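Thursday, evening

Damp readings again before supper. The back wall of the kitchen is down to a steadier figure at the skirting, though the patch behind the bread bin still reads high on the Moreck meter.

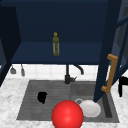

I took the upper readings first, then the lower, and let the meter settle between each. The pins leave small marks in the paint, so I am now using the same holes each time. This also removes one source of variation. Last month I was moving the probe a few centimetres either way and the numbers wandered for no good reason.

Outside temperature was low at breakfast and rose slowly. The humidity gauge in the hall was steady until the kettle and the potatoes, then climbed, and took until after the news to come back down. With the window on the latch it falls faster, at the cost of a cold room. I would like to know how much of the wall's moisture is coming from the air and how much from the brick. The two need different cures and I do not want to pay for the wrong one.

The firm in Greltard sent their quotation. They propose injecting the whole length of the wall at the third course and replastering to a metre. No moisture profile was taken, only surface readings, and the surveyor was here for less time than it takes me to do the skirting. I have written back asking whether they would drill for samples at two depths. If the inside of the brick is dry and the face is wet, it is condensation and the injection would do nothing.

Went out with the torch to look at the ground level. The path along that side is higher than I had remembered. It was relaid before we came here and I suspect they put the new slabs straight on top of the old ones. The air brick nearest the drain has soil up to its lower edge. Cleared it with a trowel and got 2 buckets out. The soil was wet right through and smelt of leaves. The next air brick along is clear but has been painted over, so that the holes are perhaps half the size they should be. Poked them through with a skewer.

The gutter joint above is the other suspect. There is a green streak down the render beneath it, narrow at the top and wider lower down. I ran the hose into the gutter and the joint held for some 3 minutes, then began to drip. Slow, but over a winter that is a good deal of water. The Cirkier sealant in the shed has gone hard in the nozzle. Need a new tube, and a dry day to use it. The forecast is poor until the weekend.

Order of work, then. Seal the gutter joint. Lift one slab and see what lies under it. Leave the wall alone for 6 weeks and keep taking readings at the same hour. If the low patch has not moved by then, reconsider the drilling.

Other matters. Bled the radiator on the landing, which had gone cold along the top. Very little air came out and then brown water, caught in a rag. Boiler pressure dropped slightly and I topped it up to the mark. The Mohmand thermostat is still reading 2 degrees above the glass thermometer next to it. I have stopped correcting for it in my head and simply set it higher.

Supper was the rest of the leek pie. Knee stiff after kneeling at the air brick. Rain started again at nine, light, from the west, which is the wrong side for the gutter.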